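Tovov cell: arm stops high over the table and won't close on the part
Ticket opened Wednesday, October 23, 2024
Queue: Cell setup and upkeep
Status: Closed, with one thing left to watch

Hi all, I'm putting everything in this one ticket because I've already got half of it in chat and half on a sticky note, and I know what happens to sticky notes. It's the white arm at the table, running in the sim copy of the Tovov cell. I moved the cell over to the new controller build on Monday night and since then the pick has been off. Everything loads, nothing complains, and then the arm comes down over the part and stops too high, or comes down beside it and sits there until the step times out.
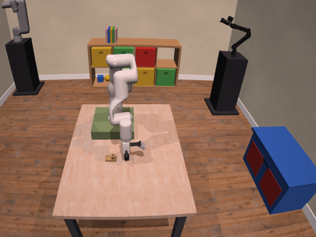
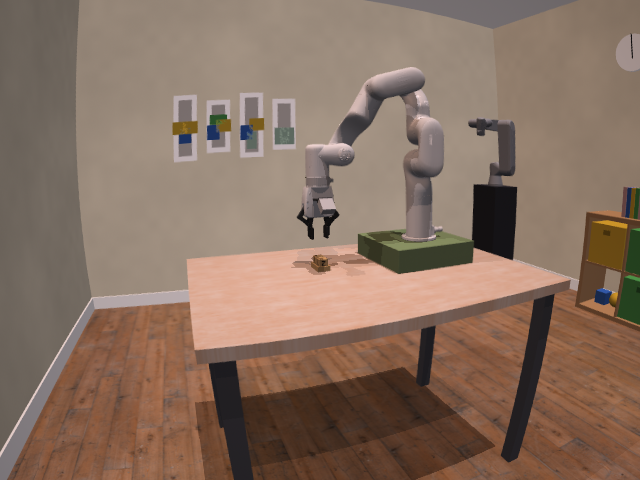
So, what I'm running. It's the Carrasco pick routine, the plain one, no changes from me. One arm, one table, part goes down somewhere inside the pick area, arm goes to a hover point, drops, closes, lifts. The other arms in the room are parked and have no job loaded, so please don't go looking there first like I did (an hour of my life!).

The error, when I get one, is this:

pick_step: target not reached, holding
pick_step: timeout, gripper left open

And that's it. No joint warnings, no collision message, nothing about limits. I'd almost have preferred something scarier because then I'd have had a word to search for.

First things I tried

Restarted the controller. Same.

Restarted the whole sim, same.

Deleted the cached scene and let it rebuild, which takes forever on my machine, and got exactly the same thing with a fresh coat of paint on it.

Went back to the old build. Works! Every pick. So okay, it's the new build or it's something the new build reads differently. I put the new one back because going backwards is no way to live, and we need it for the Clondon job anyway.

Tool offset

My next guess was the tool offset, and I still think it was a decent guess. When we changed fingers back in January somebody (me) typed the offset into the cell file by hand, and I had a bad feeling about it. I opened the file and compared it to the drawing. The number was right. I was a little disappointed, to be truthful.

I jogged the arm straight down by hand to check, very slowly, with the speed turned all the way down, and the fingertips met the tabletop where the readout said they should. So the arm knows where its fingers are. It just doesn't want to take them where the part is.

One note for whoever does this after me: jog in the tool frame and not the joint frame. I had it in joint the first time, tapped the key, and the elbow swung out instead of the wrist going down. In the sim that costs you nothing but pride. On the real one at Bradbridge it'd cost you a set of fingers.

Base position

Then I went and looked at where the arm thinks its base is, compared with where the table thinks the arm is. These are two different entries, in two different files, and they're supposed to agree. They did agree. But while I was in there I saw that the table height was written in millimeters and the pick area was written in meters. That has always been the case, apparently. The old build sorted it out on its own by looking at the size of the number. The new build reads the unit line at the top of the file, and our file doesn't have a unit line, so it takes the default.

I thought I had it right there. I added the unit line, converted the table height, saved, reloaded, ran it, very pleased with myself, and the arm came down beside the part and timed out.

It was better, though. The height was good now. It was going down to the right level and missing sideways, and before that it had been missing both ways depending on the run. So I kept the unit line in and kept going.

The sideways part

This is the bit that took me most of the afternoon, so I'll write it out properly.

The routine asks for the part position once, at the start of the step, and then moves. In the old build the part had already settled by the time the question got asked. The new build starts up faster (which is nice, I like it, no complaints) and it asks while the part is still being dropped in and finding its feet. So it gets a position from a moment before the part has come to rest. Then off goes the arm, perfectly accurately, to a place where the part used to be.

I found it by printing the part position at the start of the step and again at the timeout. They were different. Not by a lot, but more than the fingers can make up for when they're open. I did it again with a different start position and the difference came out in another direction, and that explained why it never missed the same way for me.

The fix is a wait before the question. There's already a setting for it in the Carrasco file, settle_ms, and it was at zero. I set it to 500 and ran it and the arm went straight down over the part, closed, and lifted. I made a noise. My apologies to the people on the call.

What I changed, all in one place

units line added at the top of the table file
table height converted to meters to match the pick area
settle_ms changed from 0 to 500 in the pick file
approach speed left alone, I'd turned it down for jogging and I've put it back

I did NOT touch the tool offset or the base entry, so if you see those with a new save date it's only because I opened and closed them. My editor likes to save things.

Check runs after the change

I did 7 runs with the part in a different spot each time, including close to the edges of the pick area, and got 7 good picks. Then I closed it all, opened it from cold, and did another one in case it was only behaving because it was warmed up. Good pick again. After that I left it cycling while I ate a late lunch and came back to no timeouts in the log.

Added later, same ticket

Someone asked in chat if the wait could be shorter, because it does add up over a shift. Fair question! I tried cutting it in half and it was fine in the middle of the table but I got a miss near the edge, so I put it back up. If anybody wants to be clever about it, the better way would be to ask for the position twice and carry on when both answers match. I had a look and it's probably about 2 hours of work, more if you count arguing over what "match" means. I'd be happy to do it but it's not part of this ticket.

Someone else asked if we need the same change on the real cell. For the unit line, yes, please, before the new build goes on there. Same missing line, I checked the copy in the shared folder. And do it with the speed down and a hand on the stop for the first run, because a wrong table height on the real one means it either closes on air or tries to go through the tabletop. For the wait, I don't know yet. Parts there come in on the tray and they've been sitting still for a while by the time the arm gets going, so it may not matter. I'd leave the setting in anyway, since the files are supposed to be the same and I don't want to be hunting for why they aren't.

Thing to watch

On one of the runs, after the lift, the wrist did a small extra turn before it moved off. It didn't drop the part and it didn't log anything. I've seen the arm do that when it's coming back from a pose close to its limit and picks the long way around, so it could be just that. I couldn't get it to do it again. If you see it, please note the start position of the part and add it below, and don't open a new ticket for it or we'll end up with three.

The old build is still in the folder next to the new one, with _keep on the end of the name. Please leave it there until the real cell has had its first full day on the new one. After that I'll clear it out myself.

Closing this for now. Reopen it if the timeout message comes back, and paste both position printouts in with it, start and end. I left the print lines in the pick file, switched off, so you only need to change the debug flag at the top to get them.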